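Speaker notes – Hurkthorpe, 12 January 2020

Start with the fault, skip the company history. Whiteboard task, two arms: the left steadies the board, the right wipes with the eraser. We ran it 436 times. In 7 runs the right arm kept pressing after the stroke should have ended. 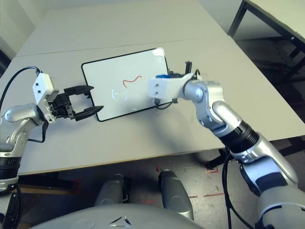

Margaux Mallet asked at the rehearsal why the force limit didn't trip. Say this early, people will be wondering. The limit was set at the wrist, and the reading was stale by the time the controller checked it.

Next, the log. Run 342 is the clearest. The sensor value froze for 90 milliseconds and the arm carried on with the old number. Don't read out the whole trace.
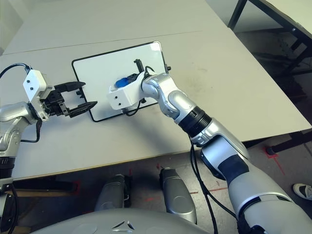
Why did the emergency stop not help? It was working, but the fault was over before anyone could reach the button.

Then the fix. Corentin Pichon added a check on the age of each reading – too old, and both arms hold still. Mention that the Brastlow cell has the same controller and still needs the update.

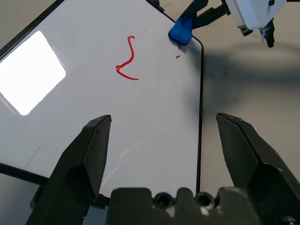
Red marker line on the board, blue eraser in the gripper at the top edge.

Leave time for questions. Gion Riedl has the wiring diagrams.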